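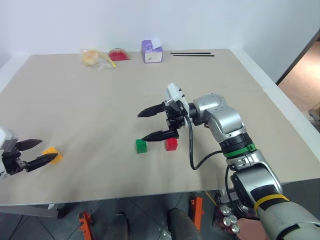 Both arms out over the little blocks, in the unit at Wuvton.

So the two-armed build finally has two arms! I know I've been promising this since the spring, and several of you had (fairly) given up on me. We got the second one bolted on in July and I've spent most evenings since then swearing at it in the shared workshop, usually until Janka Halás wants to lock up.

The block job sounds like nothing. Pick up a green one, pick up a red one, put them where they're told. My three-year-old niece could do it while eating a yoghurt. But the arms share the same bit of table and each of them thinks it owns the middle, so most of my work has gone into manners - who goes first, who waits, how far back the waiting one has to sit. I'm on version 87 of the config file and I'm not proud of that number.

The coloured bands round the arms are for me, by the way. Left has the red, right has the green and the yellow, and I still shout the wrong one.

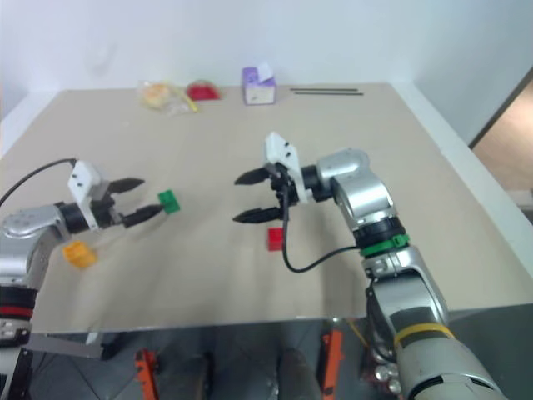

Hashini Biswas left a comment under my last post: "Have you tried slowing both arms right down for the last bit before they close? Ours in Irnine kept knocking things over until we did, and then we spent a month wondering why we hadn't done it sooner."

I hadn't, Hashini, and I have now! There's a 500 millisecond pause before the fingers close and a much gentler approach, and it's made me a lot less jumpy. It does make the whole thing painfully slow to watch, so Miklós Vida has taken to making tea during a run and coming back for the end.

I also moved the cables after one of them snagged on a wrist joint. They loop out more than I'd like but there's slack for a full turn now, and I'd sooner have ugly slack than another evening with the crimping tool. 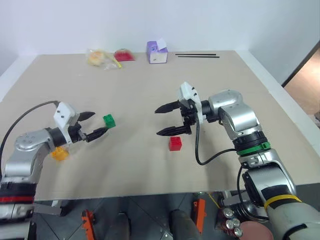
What's left to do

Calibration, mainly. The left arm drifts after a long session and I think it's the shoulder, though Vlasta Vukadinović is convinced it's my maths. We have a bag of Kos biscuits riding on it. The run log stands at 2866 lines and I need to sit down with it properly, with the radio off.

After that I want to try handing a block from one gripper to the other, and if anyone has done that without dropping everything, please write in.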